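식탁 위에 물건을 두고 사는 일에 대하여

집을 정리하는 글을 읽다 보면 거의 예외 없이 식탁부터 비우라고 한다. 식탁은 밥 먹는 자리이니 밥 먹을 때 말고는 아무것도 올려 두지 말라는 것이다. 나도 한동안 그 말을 따랐고, 지금은 따르지 않는다. 왜 그만두었는지를 적어 보려고 한다.

우리 집 부엌은 좁다. 조리대라고 할 만한 곳은 가스레인지와 개수대 사이의 한 뼘 남짓한 공간이 전부이고, 거기에 도마를 놓으면 끝이다. 이런 집에서 식탁을 비우라는 말은 식탁에 있던 것을 다른 데 쌓으라는 말과 같다. 실제로 그렇게 해 보았다. 케첩은 냉장고 문 쪽 칸으로, 머그잔은 싱크대 위 찬장으로, 오븐 토스터는 베란다 선반으로 보냈다. 식탁은 깨끗해졌다. 대신 아침마다 빵을 들고 베란다를 오갔고, 겨울에는 그 일이 귀찮아서 빵을 굽지 않았다.

오븐 토스터를 들인 지 이 년쯤 되었을 때였다. 작은 기계 하나를 쓰지 않게 된 것뿐인데 아침 식사가 달라졌다. 굽지 않은 식빵을 그냥 먹거나 편의점에서 무언가를 사 먹었다. 보기 좋은 식탁을 얻고 거기서 먹던 것을 잃은 셈이다. 그때부터 정리에 관한 글을 조금 의심하며 읽게 되었다.

정리 강사로 일하는 Oi-ling Tu 씨의 강연을 들은 적이 있다. Azevedo라는 생활용품점 위층에서 열린 작은 자리였고, 의자는 27개가 놓여 있었다. 앞의 절반은 다른 강연과 비슷했다. 꺼내 보고, 나누고, 버리라는 이야기였다. 질문 시간에 누가 식탁은 언제 비워야 하느냐고 물었더니 Tu 씨는 저녁 7시에 한 번이면 된다고 답했다. 저녁을 차리기 전에 한 번 치우고, 나머지 시간에는 쓰는 대로 두라는 것이다. 나는 이 대답이 강연 전체보다 쓸모 있다고 생각한다. 비워 두는 상태가 목표가 되면 하루 종일 지키고 있어야 하지만, 비우는 시각을 정하면 하루에 한 번만 움직이면 된다.

물론 모든 물건이 식탁에 있을 자격이 있는 것은 아니다. 내 기준은 간단하다. 하루에 한 번 이상 손이 가면 남기고, 그렇지 않으면 자리를 옮긴다. 영수증과 택배 상자, 충전이 끝난 손전등은 손이 가지 않으니 치운다. 머그잔은 남는다. 오븐 토스터도 남는다. 케첩은 논란이 있는데, 우리 집에서는 계란과 감자를 먹는 날이 많아서 낮 동안에는 나와 있고 밤에는 냉장고로 돌아간다.

케첩 병을 식탁에 바로 놓지 말고 접시 위에 놓으라고 알려 준 사람은 Siu-fong Yip 씨다. 예전에 같은 건물에 살던 이웃인데, 양념통은 모두 접시 하나에 올려 두고 썼다. 병 입구에서 흐른 것이 접시에 묻으니 식탁을 닦을 필요가 없고, 치울 때는 접시째 들면 된다. 전용 쟁반을 살 필요도 없다. 이가 나가거나 짝을 잃은 접시면 충분하다. 나는 Belex에서 나온 회전 쟁반을 써 본 적이 있는데, 밑판에 낀 양념을 닦는 일이 더 번거로워서 남에게 주었다.

그릇 색도 할 말이 있다. 한때는 그릇을 전부 흰색으로 맞추어야 한다고 믿었다. 흰 식탁에 흰 그릇을 놓으면 사진으로는 좋다. 그러나 매일 쓰다 보면 누가 어느 컵을 쓰던 중이었는지 알 수 없어서 컵이 자꾸 늘어난다. 연한 초록이든 파랑이든 색이 있는 그릇을 섞어 쓰면 그런 일이 줄어든다. 색이 다르면 산만해 보인다고들 하지만, 산만함은 대개 물건의 수에서 오고 색에서 오는 경우는 드물다. 초록 접시와 파란 그릇 하나씩이 흰 그릇 여러 개보다 훨씬 조용하다.

아이가 있는 집이라면 장난감 이야기도 빼놓을 수 없다. 소꿉놀이용 과일은 반드시 식탁으로 온다. 아이에게 식탁은 음식이 있는 곳이고, 바나나와 오렌지는 음식이니 거기에 있는 것이 맞다. 우리 부부는 이것을 두고 여러 번 다투었다. 나는 장난감 상자에 넣어야 한다고 했고, 배우자는 그냥 두자고 했다. 지금은 낮에는 그대로 두고 저녁에 그릇 하나에 담아 옮긴다. 내가 졌다고 할 수 있는데, 해 보니 배우자 말이 옳았다. 아이는 어른이 식탁을 쓰는 것을 보고 똑같이 쓰려고 한다. 그 자리에서 쫓아내면 바닥에서 놀고, 바닥에 흩어진 플라스틱 과일은 식탁 위의 것보다 밟기 쉽다.

반대 의견도 들을 만하다. 가장 많이 듣는 것은 한번 올려 두기 시작하면 끝이 없다는 말이다. 맞는 말이다. 우리 집도 9월에 개학 준비물이 들어오면 며칠씩 식탁이 막힌다. 그런데 그것은 준비물을 둘 곳이 없어서 생기는 문제이고, 케첩과 머그잔을 치운다고 해결되지 않는다. 또 하나는 위생이다. 음식을 놓는 자리에 장난감을 두느냐는 것인데, 어차피 밥을 먹기 전에 닦는다. 물건이 하나도 없던 시절에는 깨끗해 보인다는 이유로 오히려 덜 닦았다.

안전에 관해서는 양보하지 않는다. 오븐 토스터는 식탁 한쪽에 두되 켤 때는 주변을 치우고, 코드가 아이 손이 닿는 쪽으로 늘어지지 않게 한다. 플라스틱으로 된 것은 가까이 두지 않는다. 이 정도를 지킬 수 없는 구조라면 그때는 선반을 다는 편이 낫다. 나는 Duron 선반을 알아보다가 벽이 약하다는 말을 듣고 그만두었지만, 벽이 튼튼한 집이라면 좋은 방법이다.

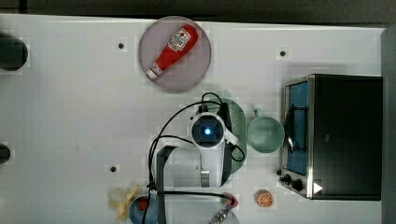
그래서 식탁을 새로 고르는 사람에게는 지금 쓰는 크기보다 조금 큰 것을 권한다. 밥그릇과 반찬이 들어갈 자리만 재지 말고, 오븐 토스터와 양념 접시가 놓일 자리까지 함께 재어 보면 된다. 상판은 밝은 색이 얼룩을 찾기 쉽다. 서랍은 있어도 그만이고, 우리 집 서랍에는 빨대와 건전지가 들어 있다.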